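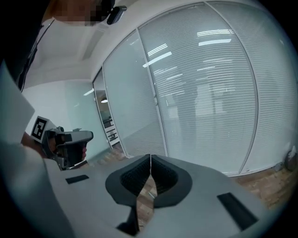
Search this board Enter keywords Go

Sailor songs printed as single sheets

geum_lane
Trying to date a press gang ballad I bought in Lanport. One sheet, woodcut of a ship at the top, no printer named. The seller said 1800. The paper feels later to me.

Fenix
The woodcut won't help much. Printers kept those blocks for decades and put the same ship over any song with water in it. Does the text use the long s?

geum_lane
No long s anywhere.

tidewrack
Then it's after 1800, probably well after. The Wikia page on ballad printers has over 400 names if you want to compare type.

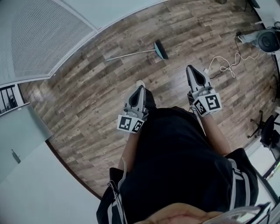 Fenix
I don't agree with "well after." Some shops dropped the long s in the 1790s. The seller could be right.

tidewrack
Some London shops did. A cheap country printer used old type until it wore out.

geum_lane
There is a tax line penciled on the back, but I can't read it. I'll take it to the September fair and ask at the print tables.

Fenix
Measure the sheet before you go. They will ask for the size first.

Last updated Sunday, June 22, 2025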